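Bogdan Iordache maintains the grasp planner at Tokbridge, and most of his week goes into the part of it that says no. "The arm will go wherever you send it," he says. "The planner's job is to throw out the bad requests before they get there."

Release 2, tagged in February, moved collision checking ahead of grasp scoring. Candidates that would put the wrist through a bin wall are now dropped first. Planning time fell from 30 milliseconds to 14 per pick. Iordache credits his colleague Dwynwen Pumphrey, who rewrote the wall model as 8 flat planes. "We had a full mesh before. It was lovely and far too slow."

Cable behaviour is still handled with a fixed safety margin, which he calls crude. A proper model is on the list, behind logging. 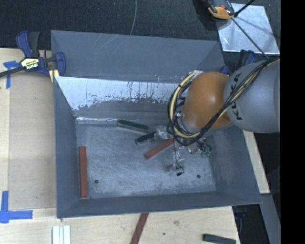 What does the planner do when every candidate is rejected?

"It widens the approach angle once and tries again. If that fails too, it returns an empty plan with the reason codes, and the calling program decides what to do. I don't want the planner guessing."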